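Setting up the Huvmont match clock and scoreboard for a league game

Before you begin, give yourself a good half hour before kickoff. It can be done faster, and you'll get quicker once you've been through a few home games, but the first time it's much nicer to be able to read each step twice and go find the extension cord without the referee looking at his watch.

You will need the control pad, the receiver (already bolted to the back of the board at most grounds), the long power lead, and the team sheets from both sides.

1. Plug in the board at the wall and wait for all the digits to light. They'll show 8s for a few moments while the board checks itself. Please let it finish.

2. Switch on the control pad with the button on the right side. If the pad asks for a pairing code, type 969 and press Enter. The code is the same for every board in the Ekthorpe league, so you can bring your own pad to an away ground if you like.

3. Choose Soccer from the sport list, then pick the length of the half. Senior games use the full 45 minutes. For youth games, check the competition sheet first, as the age groups all differ and the pad has no way of knowing who's playing.

4. Enter the team names. The board has room for eight letters, so Sustwood fits perfectly and longer names need a little trimming. Whatever you settle on, use the same short form all season so the saved results stay together.

5. Press Home, then Score, and run the number up to 2 and back to zero. Do the same for Away. You're just making sure that both sides of the board are listening to the pad.

CAUTION: Do not unplug the board while the clock is running. The score is kept, but the clock goes back to the start of the half and you'll have to set it by hand from the referee's time.

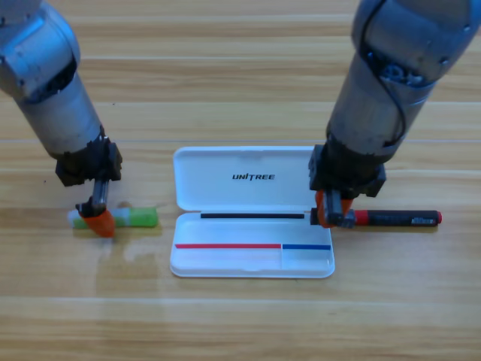
Romaniuk writes that step 5 is well worth doing even when you're in a rush, having once gone through a whole cup tie with the away score stuck at zero while the visitors put three past the home keeper, and suggests walking down to the far corner flag as well to see whether the digits can be read from there. We've added that walk to our own routine, and it's a good moment to ask the referee about the next part.

6. Agree with the referee on how stoppage time will be shown. Most prefer the clock to stop at 45:00 and the added minutes to appear in the small window underneath. To set this, open Options, choose Added Time, and select Hold. If your referee would like the clock to keep going, select Run instead.

7. At the whistle, press Start once. One firm press is plenty. A second press pauses the clock, and it's surprisingly easy to do with cold thumbs!

Note: If a goal is ruled out after you've put it up, hold Score for 3 seconds and the last change will be taken away. The clock isn't affected.

8. At halftime, press Period. The board will show 2 in the period window and the clock will wait at 45:00 until you press Start again.

Once the game is over, leave the final score up for as long as people want to look at it, then press Save and switch off the pad before you switch off the board. Charge the pad overnight if there's another game the next day.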